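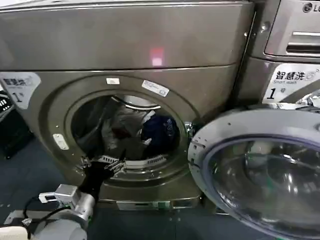 From: Shireen Chauke
To: Dakska users list
Date: 1/18/21
Subject: Re: [dakska-users] Shared folders and the great notification flood

Gerrit, you have my sympathy, and also my settings file, which I'll come to.

Gerrit Pillay wrote:

> Since moving to the new Dakska client I get an alert every time anybody
> touches anything in a shared folder. Opening a file counts as touching.
> So does closing it. I was on a call with Annatjie Ndlovu last week and my
> phone buzzed so often she asked if I was driving over a cattle grid.
> When I got back to my desk there were 1000 unread alerts, and I suspect
> it would have been more if the counter went any higher.
>
> Is there a way to be told when somebody comments on a drawing and to be
> left in peace otherwise? I have looked under Preferences, Account and
> the thing shaped like a bell. The bell has one switch, and it is already
> off.
>
> Also, does anyone know if the old client will still talk to the server
> after the changeover? I kept the installer.

The bell is a decoy. It turns off the little red dot and leaves everything behind it running. I spent most of a December evening finding that out, and when I wrote to support they thanked me for my interest in the bell.

What you want is per folder, and it only shows up in the desktop client. Right-click the top folder, go to Sharing, then Activity, then the grey word "More" that looks like a label but can be clicked. You get a list of events. Untick "Viewed", "Released" and "Metadata". Leave "Comment" and "Reply" ticked. "Released" is their word for closing a file, and "Metadata" covers everything else, including, as far as I can tell, the server having thoughts.

Two warnings. Subfolders made before you change the setting keep the old one, so you have to visit each of them in turn. Subfolders made afterwards behave. And if you're a guest in somebody else's folder, the owner's choices win, so you may have to write to them and be charming.

There is a batch way round the first problem, which Sizwe Van Wyk posted here a while back. You quit the client, open the sync settings file in a text editor and put this under the account section:

activity_default = comments
activity_inherit = force

Start the client again and leave it alone while it grinds through. Mine has 2155 folders, mostly because I once let Gallik import my old library and it made a new one for every layer group. It took 60 minutes, during which the progress bar went backwards twice. I made tea and did a load of washing.
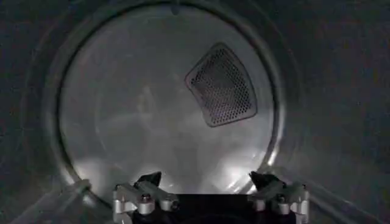 Inside the drum.

Take a copy of the file first. The client rewrites it on start-up if it finds so much as a stray space, and it will put everything back to the factory settings without a word. Socorro Ccori lost her proxy details that way and was offline until somebody at Netside could find the piece of paper.

As for the old client: it does still connect, for now, but read-only. It will happily let you edit for an entire afternoon and then tell you at the point of saving. I'd keep the installer for sentimental reasons and nothing else.

The phone app is a separate misery. It keeps its own list of what to shout about and only looks at the desktop settings when you sign in, so once you've done all of the above, sign out on the phone and back in again. If you have the tablet version too, do that one second. I don't know why the order matters. I tried it the other way and got 20 alerts telling me alerts had been changed.

Does anyone have the Zwane plug-in working with the new client? Mine loads, shows its splash screen with great confidence and then sits there greyed out. I've tried reinstalling it, and I've tried ignoring it - same result so far. If it needs an older copy of the colour library I'd be glad to know which, and where people are hiding it.

Settings file on its way to you off-list, Gerrit. Please change the user name in it before you start the client, or you'll be getting my alerts as well.

Shireen

_______________________________________________
dakska-users mailing list

We use cookies to remember your archive display settings. By continuing to browse you agree to their use. Accept | Manage cookies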